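Notebook, gripper comparison, sim side

Back on the kitchen build again (the one with the fridge and the plant on the window sill, which I've grown weirdly fond of). Plan for this session: both table arms up, fingers open, nothing to grab yet, and work out whether the Zindirgate fingers or the Paiva ones get to go first when we start on real grasps in April.

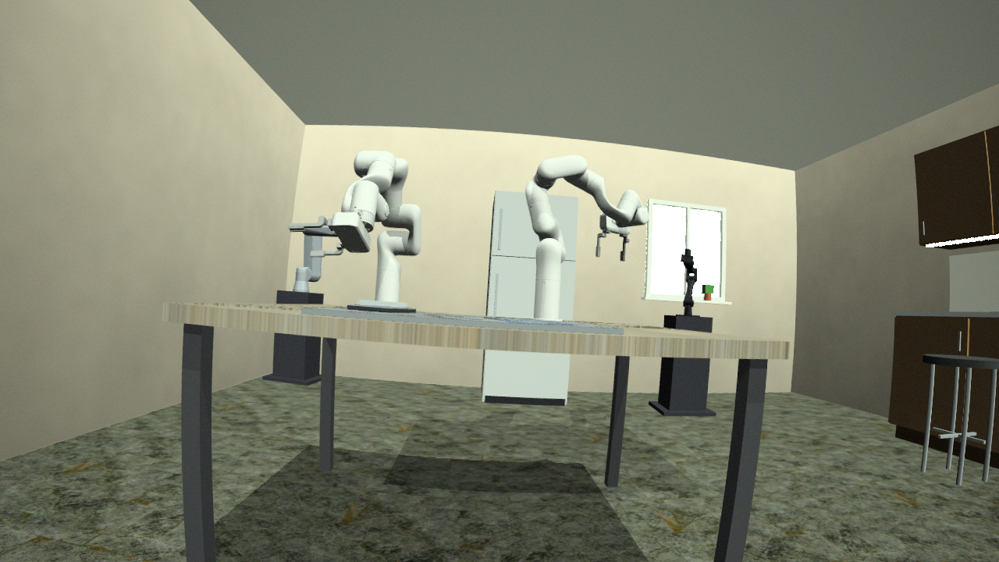 Roltedus annex, 25 Feb 2019

Loaded run 254 with the Paiva set and left the arms parked over the table. Controller is still the Trornance one with the old gains. I got 51 open/close cycles out of it before the left finger started lagging the right, and then it just kept getting worse! Swapped to the Zindirgate config, same gains, same start pose, and it went to 131 before I stopped it myself and went for coffee. So that's a pretty big gap, but I don't trust it yet, the friction values in the Paiva file look copied from something else.

Wrist view next. I like the wide lens for checking finger spread (you get both pads and a good bit of the table behind them), but straight lines go all bendy.

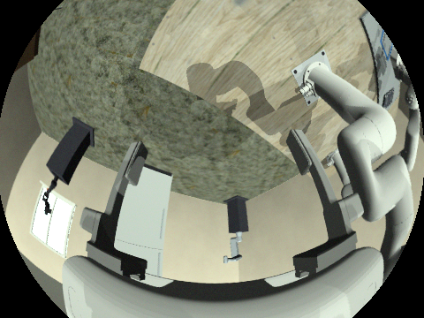
Reading pad distance straight off the pixels is a bad idea near the rim, so I'm pulling it from the joint states and only using the camera to check for clipping. Log stopped at step 2,858, no errors.

To do: fix the Paiva friction numbers, rerun both with the lower gains, and whoever has the newer Trornance config, please put it in the shared folder!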